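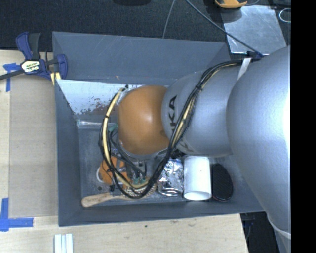 Moving a sourdough starter across the country – what worked for you?

hazel_d
Hi everybody! We're moving in February, a 4 day drive with 2 overnight stops, and I'm more worried about my starter than I am about the furniture. My aunt Menaka gave it to me when I got married and I would hate to lose it (she'd never say a word about it, but I'd know). Do I feed it and put it in the cooler, or dry some out and mail it to myself? My husband says I'm overthinking this and he may be right.

mingxuan_j
Congratulations on the move! I've done this with mine. Feed it stiff, more flour than water, so it feels like play dough, then let it sit an hour and put it in a jar with plenty of headspace. Don't screw the lid down tight. Mine rode in a cooler from Gusstead to the coast and was bubbling away by the second feeding after we got in.

Parveen S
I'd go with drying, personally. Spread it thin on parchment, leave it until it snaps, crumble it into an envelope. No jar to break and nothing to feed in a motel bathroom at midnight!

mingxuan_j
Drying is fine as a backup, but I wouldn't trust it as the only copy, Parveen. I tried to wake up some flakes once and got gray soup for a week.

Parveen S
Well, a week isn't very long, and I'd bet your kitchen was cold. Mine have come back every time – I use lukewarm water and a spoonful of rye and then I leave them alone, and leaving them alone is the hard part for most of us.

yasmine.f
Do both, Hazel. And leave a spoonful with a neighbor too, if you have one who bakes. When my old jar cracked I got mine back that way, and I stayed for coffee and came home with half a lemon cake besides.

hazel_d
Thank you all so much, you've calmed me down a good deal. I spread some on parchment this morning and I'll make up a stiff one the night before we leave. Parveen, how much water to how much dried starter when you wake yours up?

Parveen S
Equal weights of flakes and water to soften them, 30 grams of each is plenty. Stir in the rye once it's all dissolved. Safe travels, dear!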